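Garra Prarix da Kemlow: boa de pinça, ruim de memória

Nota: 3 de 5

Comprei a Prarix para montar sanduíches de demonstração, tarefa que qualquer criança de seis anos executa em troca do recreio. Custou 432 euros com o suporte de punho, mais 17 de portes, e chegou bem embalada. A montagem no braço levou uma manhã. O manual da Kemlow tem 40 páginas, duas delas sobre o erro que me estragou o domingo.

Primeiro os méritos. Os dedos fecham a direito, a câmara de punho arranca sem configuração e o software Dallitov regista tudo, incluindo o que eu preferia esquecer. Com objetos rígidos não tenho queixas.

O problema é o pão. No ciclo 223 a garra perdeu a referência de zero a meio de um fecho, assumiu que estava aberta e continuou a apertar. O registo dizia "preensão nominal". A fatia, se pudesse, teria dito outra coisa. Carreguei no botão de emergência, o braço parou como devia, e os dedos ficaram fechados, à espera de uma ordem que o programa já considerava cumprida.
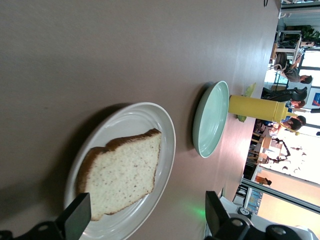
A falha é perigosa para quem trabalha ao lado?
Com a força de fábrica dá um beliscão sério, e ninguém deve meter os dedos entre os da garra antes de cortar a alimentação, mesmo com a emergência acionada.

Reproduzi a falha mais duas vezes, sempre depois de uma paragem curta seguida de retoma rápida. Se a garra for desligada e reiniciada do zero, porta-se bem. Se for apenas pausada, esquece onde tem as mãos. O apoio técnico respondeu na manhã seguinte, com simpatia, a sugerir que eu evitasse pausas. Também o sugeri à garra.

A solução que uso é baixar o limite de corrente ao mínimo e obrigar o programa a refazer o zero antes de cada fatia. Fica lento. Um sanduíche demora agora o tempo de um almoço, mas o pão chega inteiro.

Cheguei a experimentar a pinça da Vishwakarma, mais cara e mais feia, que não me deu este erro. Fiquei com a Prarix por causa da câmara e por teimosia. Dou-lhe a quarta estrela quando sair o firmware corrigido.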